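3.2 Transparent covers and the appearance of their outlines

Clear domed covers are common in display and storage. They protect dried plants, models, instruments and food, and they are bought because they can be looked through. The same property makes them awkward objects to set down, pick up or pass across a table. A person handling an opaque bowl of the same size has a continuous outline to work from. A person handling a clear dome has a set of partial cues, and these change with the lamp, the wall behind the dome and the position of the head.

In the trials reported in Section 4, participants were asked to judge where the edge of a dome lay and to bring one fingertip to it without touching the surface first. The present section sets out the terms used for the cues that were available to them. The terms follow Tang's earlier working notes, with two changes made by Hagedorn after the pilot sessions at Flilton. The word "rim" is kept for the visible outer curve of the dome as seen from a given position, whether or not that curve coincides with the open lower edge of the piece. The word "base line" is used for the open lower edge itself.

Three kinds of cue are distinguished. The first is the tonal boundary, a gradual change in gray along the rim where the wall of the dome is seen at a shallow angle and the line of sight passes through more material. The second is the glare line, a narrow bright reflection that follows the curvature. The third is the spot reflection, a compact bright mark produced by a light source overhead. Haze and smudges seen through the wall were recorded under a separate heading, as they give little help in locating the rim and in several pilot sessions drew attention away from it.

Against a patterned background a fourth cue is present, namely the displacement of the pattern where it passes behind the wall. This cue is strong enough to mask the others. For that reason all of the main trials used a plain pale background, and the patterned condition was confined to a short supplementary set (Section 4.5).

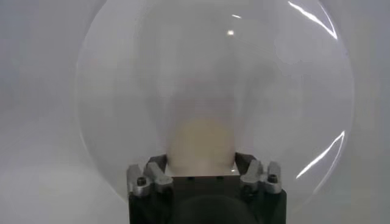
Figure 3. Clear dome against a plain pale background. Tonal boundary at left; glare lines at upper right and lower right; spot reflection near top center.

The tonal boundary was the least reliable of the cues in the pilot sessions. Its contrast depended on the shading of the background as much as on the dome. Where the background grew darker toward the rim, participants tended to place the edge too far inward, reading the start of the shading as the boundary. Where the background was even, the error was smaller but the judgments took longer. Several participants moved their heads from side to side before answering. This was permitted, and the movement was noted on the record sheet but not measured.

Glare lines were used readily and with confidence. They were not always used correctly. A glare line lies on the surface of the dome at the point where the angle between lamp, surface and eye is satisfied, and this point may be some distance inside the rim. A participant who took the line for the edge itself would stop short of the true edge on one side and overreach on the other. The effect was largest with long lamps mounted parallel to the table. With a single small lamp the glare line shortened to a spot, and participants treated it as uninformative.

Spot reflections carried almost no information about the edge when considered alone. When two were visible and the dome was turned on its base line, neither moved, and some participants remarked that the dome appeared to be standing still. Hagedorn suggested that this might account for the tendency, seen also in shop staff, to rotate a clear cover further than intended when aligning it with its base. The suggestion was not tested in the present work.

3.3 Materials and preparation

All domes in the main set were molded plastic and were supplied without a knob or handle. Glass was considered and rejected. The available glass covers varied in wall thickness from piece to piece, and the risk of breakage would have made it necessary to pad the table, which in turn would have altered the light reaching the base line. Each of the 40 domes was inspected for scratches under a raking lamp before use. Those with a scratch longer than the width of a fingernail were set aside for practice trials.

Cleaning proved to matter more than expected. Domes wiped with a dry cloth acquired a fine film that scattered light and made the rim easier to find. Domes rinsed and left to drain showed water marks near the base line. The procedure finally adopted was a rinse in lukewarm water with a small amount of unscented soap, a second rinse in distilled water, and drying with a lint-free cloth drawn from the crown downward. Cotton gloves were worn from that point on. The last batch was prepared in this way on 2019-10-06, and the procedure was not changed afterward.

Two lighting arrangements were used. In the first, designated Voltumen after the lamp unit, the light came from overhead in two parallel strips. In the second, designated Skeltix, a single diffused panel was placed to the left of the participant at table height. The background sheet was a matte pale paper curved upward behind the table so that no fold or corner was visible. It was replaced whenever a mark could be seen on it from the participant's chair.

Judgments were collected from 17 participants, giving 3,473 usable records after the removal of trials in which the dome was touched early. Participants wore their usual glasses or contact lenses. Those with tinted lenses were asked to bring an untinted pair. The order of lighting arrangements was alternated between participants, and a rest of at least five minutes was given at the change, during which the room lights were left on.

The supplementary set was recorded at Sauerland in December with the same domes and a striped background sheet. It is reported separately because the table there was lower and the participants sat closer to the rim.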